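Schüsseln ineinander stapeln, ja oder nein?

ruwan_n
Guten Abend zusammen. Ich heiße Ruwan Nanayakkara und wohne seit December, also Dezember, in einer Wohnung mit sehr kleiner Küche. Der Schrank über der Spüle ist innen nur 14 cm hoch. Meine Frage: Schadet es den Kunststoffschüsseln, wenn sie immer ineinander stehen? Bei mir kleben sie manchmal fest.

Gaete
Das schadet nicht. Sie kleben, weil du sie feucht stapelst. Über Nacht trocknen lassen, fertig.

Tridico60
Sehe ich anders. Meine hatten nach einem Jahr matte Ringe innen. Ich lege jetzt Küchenpapier dazwischen.

Gaete
Papier zwischen Plastikschüsseln? Das macht man bei Gusseisen. Die Ringe kommen von der Spülmaschine.

Tridico60
Ich habe keine Spülmaschine.

ruwan_n
Danke für beide Meinungen. Ich spüle mit der Hand, bei bis zu 60 Grad laut Boiler. Der Stapel in der Reihenfolge, wie ich ihn benutze: 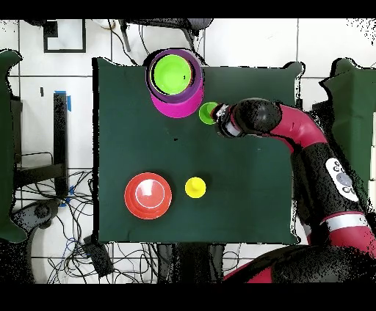
Wenn ich die kleinste zuerst brauche, ist es bequem, aber für den Salat muss ich immer alles herausheben. Deshalb überlege ich, ob die große Schüssel einen eigenen Platz bekommen soll, zum Beispiel auf dem Kühlschrank.

Plulness
Auf dem Kühlschrank wird sie nur staubig. Häng lieber ein Brett unter den Schrank.

ruwan_n
Das Brett ist eine gute Idee, ich muss nur den Vermieter fragen, ob ich bohren darf.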